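Bring back the knob

My neighbour Piyumi Gamage bought a new oven in September and rang me at seven in the evening to ask how to turn it on. She's a retired maths teacher, so she isn't daft. The oven has a sheet of black glass where the controls ought to be, and you have to stroke it. I went round and we both stroked it. We had sandwiches.

I've been grumbling about this sort of thing for years, and I know how it sounds. But I really do think we gave up something good when we let makers take the switches off everything, and I don't remember being asked!
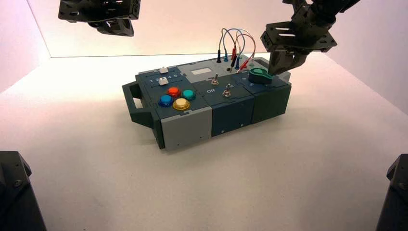 My old radio had a volume wheel I could find in the dark with one thumb. I never looked at it. My current one has a menu, and the volume lives inside the menu, somewhere near the clock. Give me a little white slider in a slot any day, with 1 2 3 4 5 printed next to it, and I'll know where I am before I've had my tea. A number on a slot stays where it was put – no update is going to move it.

Tetteh Amoah, who I share an allotment with in Irkthorpe, says I'm being sentimental and that glass is easier to wipe. Fair enough, it is. He paid 2,000 pounds for a cooker hob on the strength of that, and now it beeps and switches itself off whenever a pan boils over, so he's wiping it a lot.

I'd happily pay a bit extra for knobs. I'd even put up with the crumbs that collect behind them. Piyumi has sent her oven back, by the way, and is cooking on a secondhand thing from a shop in Kustholm with four dials and a door that sticks. She did us a very decent lasagne in it.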